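Triler are back, and I can't stop playing the new single

I got the link to "Punov" on a gray morning with a sink full of dishes, and I'm sorry to say the dishes are still there. If you've been reading this newsletter since December you know I'm a pushover for anything Tarcísio Guerra sings on, but this one really is a step up. The drums come in late, the bass is huge, and there's a bit near the end where everything drops out except his voice and one wobbly synth (I yelled, alone, in my kitchen).
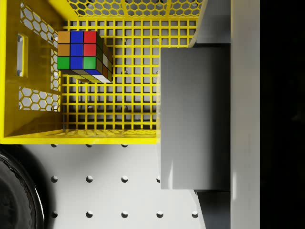
It's the first song from their second album, Prurkholm, out 18 March 2022 on the Kütt label. Tarcísio told me they wrote 28 songs for it and kept ten, and that he fought hard for a slow one and lost. I want to hear the slow one! Vinyl is limited to 2000 copies, and 200 of those come signed, so set an alarm if you care about that kind of thing. I do.
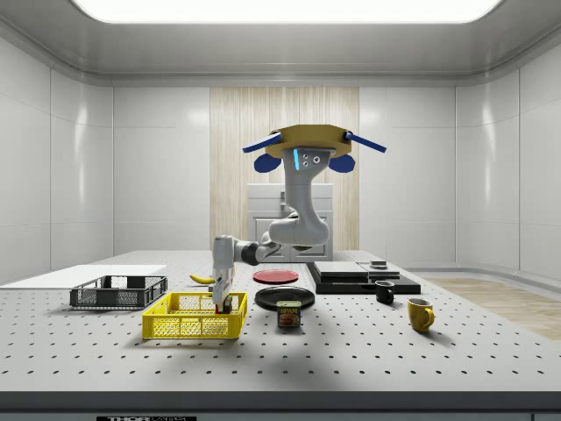 Catch them live

The release show is in the back room at Kütt, and it only holds 200 people, so it'll be sweaty and loud and I'll be down front by the left speaker. Doors are at eight, and they're playing the whole record in order, then a few old ones. Eat something first, because the bar only does chips – even a banana like the yellow one on that white tabletop would get you through to the encore. Come say hi if you spot me, I'll be the one singing the wrong words to "Punov."
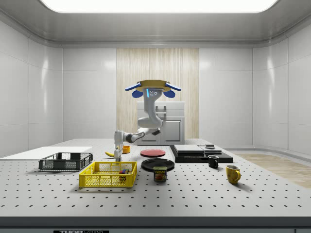 Support is still being sorted out. I've heard two names and I'm sworn to secrecy on both, but one of them made me spill my coffee. My own plan for the night is an early dinner, comfy shoes and a yellow banana like the one on the table there, saved for the long walk home. Tickets are at the door only, cash or card.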